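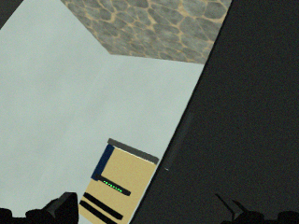
The public library of Irnham has kept longer hours since October, and the change has drawn more residents than the town expected. The reading rooms now stay open until 9 in the evening, and 3,223 readers hold a current card.

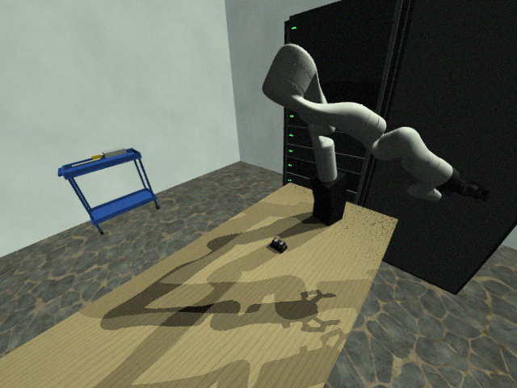 A long wooden table, with tall dark cabinets beyond it.

Much of the growth comes from the local history shelves. The collection holds 106 bound volumes of the Zemasberg parish papers, given by the Nikzad estate, and these may be consulted on request - though not
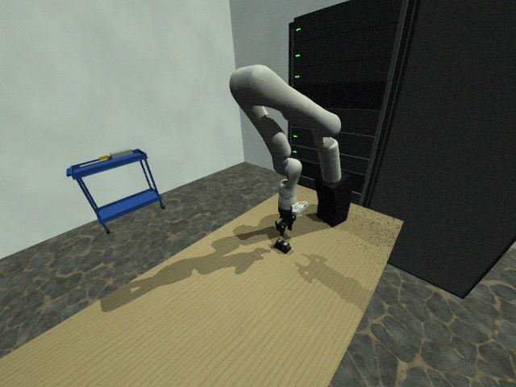 borrowed. Requests are normally met within seven working days. The older indexes remain on paper, and the library intends to keep them in that form while the new catalog is completed.

Opinion on the later hours is mostly favorable. Residents of the Grarken district, who depend on the bus, have been less satisfied.
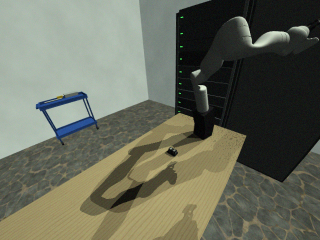 One reader wrote that the last bus leaves before the doors close, and that an earlier opening would serve the district better. The library will review its timetable in the spring.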